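Thread on the robot arms at work, as a few people have asked me what it's like since they came in. I'm on the phone returns bench at Clukbridge. Long one, sorry.

Before November all the sorting was done by hand. A crate came up from goods in, you took the phones out, laid them face up, checked the model, checked for cracks and put them in the right tray. Then you did the next crate. I did that for most of four years.

Now there are two arms on a bench at our end of the room. The bench is called Matia on the paperwork. Everybody calls it the bench.

It is slow. People imagine something whizzing about. A good sorter is well ahead of it on any ordinary crate, and Radka Tomić is well ahead of any of us. Management know this and have said so in meetings, to be fair to them.

Phones are awkward things to pick up if you don't have fingernails. They're thin and smooth and they end up on top of each other. You or I would slide one to the edge of the table without thinking. The arms have to be shown.

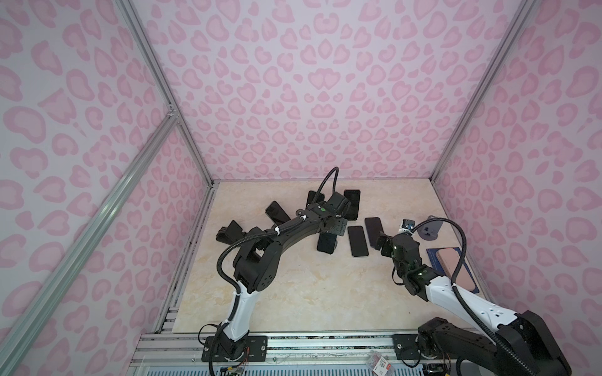
So a good part of my job is now the showing. You guide the arms through a pick, put the phones back in a muddle, and guide them through it again. Then you do it with the phones in a different muddle. Mirsad Petkov wrote the sheet we work from and it has 123 layouts on it.

I get 2 hours of that in the morning and 2 in the afternoon, and the rest of the day is normal sorting. Some people hate it. I don't mind it. You get to sit down.

What has changed most is my hands and wrists. I used to go home with a sore thumb from prising phones out of crates. It's a lot better. My neck is worse, from looking down at the same bit of table.

The talking has changed too. Four of us used to stand at one long table and you could have a conversation all day. On the bench you're by yourself and you need to concentrate. Zdenka Spahić asked for the tea break to be moved so that bench people and table people get it together, and that got agreed in a week. Best thing anyone has done there.

Pay. The bench work was going to be on the same rate. Boris Vukadinović, our rep, argued that it's training work and should be paid as training work. We ended up with a one-off 400 pounds each and a promise to look at the grade again. I would have preferred the grade.

Jobs. No one has been let go. Two people left over the winter and their places weren't advertised, so you can draw your own conclusions. I asked Nataša Đorđević about it straight out and she said the plan is to move sorters to testing as the bench takes on more. She put it in an email when I asked her to, and I've kept it.

Testing is better work, I think. You have to know batteries and screens, and there's a proper course for it. But it has fewer seats than sorting does, and some of the older ones don't want to go back to a classroom. I don't think anyone has an answer for them yet.

If you're getting something like this at your place: ask early who does the showing and what it pays. We asked after it had started and that made it harder.

Also ask who clears up when it stops. With us it was whoever stood nearest, which was me. There's a rota now.

Back on tomorrow at seven. I'm down for layouts in the morning and the crates after dinner.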